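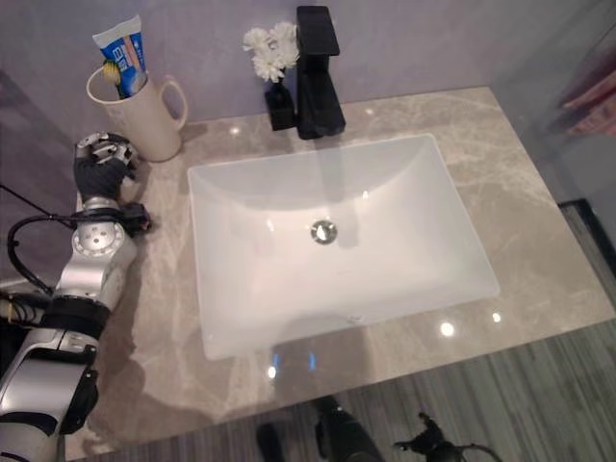 Robot arm at the vanity, mug and toothpaste on the left of the sink

Filed under: Lab Equipment & Purchasing

Subject: Re: budget for the bathroom bench, second round

Hi all,

Picking up Hatsue's message from last night, quoted so the people who joined the list this week can follow along.

> From: Hatsue Chiba
> I have 3000 left in the small equipment line and it has to be committed before June. Please tell me what you really need for the vanity work and what is only nice to have. I do not want another list with two kinds of everything on it. Also, are we keeping the Durko hands or not? I can't plan spares until someone says.
> Hatsue

Okay, my answer on the hands is yes, keep them! I know Wornley has been sending everybody that brochure (it's a very handsome brochure) but switching hands means new wrist plates, new cables and a month of me being grumpy. The toothbrush and toothpaste job is exactly the sort of thing these fingers ought to be doing, and I'd much sooner spend on the parts that wear out.

So what wears out? Fingertip pads, first of all. A full set for both hands is 500 from Durko, and I'd like one set on the shelf before we start the long runs. Then the coverings for the hands, which are cheap, so let's call it 200 and be done with it. 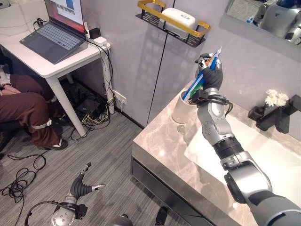 Cables are the next thing on my list, and I'll admit I've been putting this off because it's boring. I want proper sleeving and clips for both arms, plus a floor cover for the run under the desk. Plestell does a kit with all of it in one box. I've asked them for a price and will forward it when it comes - please don't order anything from the hardware store in the meantime, Hatsue gets stuck with the receipts.

The bigger question is the second vanity. Lò quoted us 2955 for the whole unit, sink and faucet included, delivered but not installed. You can all do the math! That's the entire pot with enough left over for lunch. I like the idea of having a different countertop to work on, I really do, but if we buy it now we have no pads and no cables, and we'd still need a plumber if we ever want the taps to run. My vote is to push it to the next budget and ask Lò if they'll hold the quote.
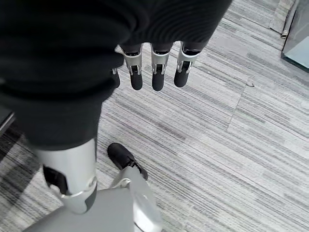
One more thing while I'm at it. If we do get a second vanity later, somebody needs to measure the floor space with the base and the arms at full reach, and leave room for a person to walk past. I can do it Thursday if anyone will hold the other end of the tape.

Hatsue, does that give you enough to start the order for the pads? The quote number is in the shared folder, in the file with the terrible name.

Recent in this list
Plestell kit: who has used one?
Spare wrist plates, free to a good home
Lò delivery times
Minutes from the budget call
Re: Re: Wornley brochure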